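Workshop tips: belts, grippers and the small parts that cause trouble

Ludumside Robotics Club, senior group
Compiled by Wendy Pearce, with bench notes from Aisyah Ngui

These tips cover the sorting project. Most were learned on the Garkcombe practice belt and apply to any short conveyor with an arm beside it. Year 9 members should read the power section before touching anything.

Power and isolation

Switch the belt off at the wall before reaching over it. The stop button on the controller pauses the program but leaves the drive energised.

Arms are to be parked before they are powered down. An arm without brakes on every joint will sag when the supply drops, and the gripper is usually the first thing to hit the rail.

Keep hair tied back and lanyards off. Long sleeves are fine if the cuffs button.

Cleaning the belt

Use a damp microfibre cloth and a small amount of dishwashing liquid. Wipe across the belt, advance it by hand, and wipe again until the join comes round. Methylated spirits will lift marker ink from most belts, but test it on the underside first. Do not use silicone spray anywhere in the room. It travels on hands and tools, and once it is on the belt surface the parts slide whenever the belt starts.

Side rails collect fine dust and fingerprints. A dry cloth is enough for the dust. If the rail is bright metal, clean it properly before a vision session, as smears change the highlights and the threshold will need to be set again.

Tracking

If the belt creeps to one side, tighten the side it is creeping toward by a quarter turn of the tensioner. Run it for 50 belt lengths before adjusting again. Most tracking faults in the club have come from two people adjusting both ends within the same minute.

Write the adjustment on the card taped inside the cupboard door. Date, side, direction, amount.

Cable routing

A cable that runs along an arm needs slack at every joint it crosses. Move the arm slowly by hand, or in the lowest speed mode, to each end of its travel and look at the loop. It should neither pull tight nor touch the belt. Hook-and-loop straps are preferred to zip ties, which have to be cut off and leave a sharp tail. If zip ties are all there is, trim them flush with side cutters and run a thumb over the cut.

Connectors at the wrist take the most wear. Check that they are fully seated at the start of each session. An intermittent gripper fault is a connector fault until shown otherwise. Aisyah spent an entire afternoon in March rewriting the Seston driver for a fault that was fixed by pushing in a plug.

Choosing a grip

For moulded plastic parts, begin with the lowest force setting that holds the part through a full lift and traverse. Increase in small steps. Thin-walled parts deform under load and spring out on release, so a part that drops in the wrong place may be gripped too hard.

Rounded parts want contact on opposite sides of the widest section. If the fingers close above that line, the part is pushed down and out. If they close below it, the part tends to ride up into the palm. Parts with a hole in them should be gripped clear of the hole where possible. A fingertip that catches the edge will rotate the part, and the release position is then a matter of luck.

A strip of bicycle inner tube glued to a fingertip improves hold on glossy plastic. Roughen the tip with 120 grit, wipe it, use contact adhesive, and leave it overnight. Replace the strip when it glazes. 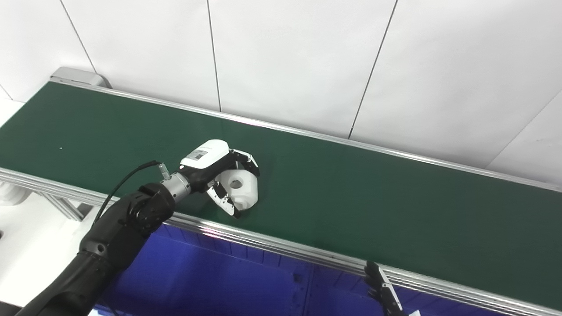 Set the release height with a feeler made from stacked cardboard. Three thicknesses of cereal box is a good start for light parts. Lower the arm until the part just drags on the top card, save that height, then remove the stack. Releasing from higher up lets the part bounce and roll. Releasing with the part pressed into the belt loads the wrist and will mark soft surfaces.

Timing is set after height. With the belt stationary, the club uses a pause of 900 milliseconds between the end of the descent and the opening of the fingers, which gives the arm time to settle. Shorten it only when placement is repeatable. For a moving belt, start again from the slowest speed and expect the part to land downstream of where it was aimed.

Two arms at one belt

Define a handover zone and mark it on the rail with low-tack painter's tape. Only one arm may be in the zone at a time, and this must be enforced in the program. Watching and being ready on the stop button is an additional measure. Test the interlock with both grippers empty.

Storage

Small parts go in takeaway containers with the lid labelled, and the base labelled as well, as lids migrate. Spare fingertips are in the Owusu tin on the second shelf. Hex keys go back on the board by size. The 2.5 mm key is replaced every term and should be signed for.

Logs are kept in the blue exercise book. Entries need the program version, the force setting and the name of the person at the bench. "Worked OK" is not an entry.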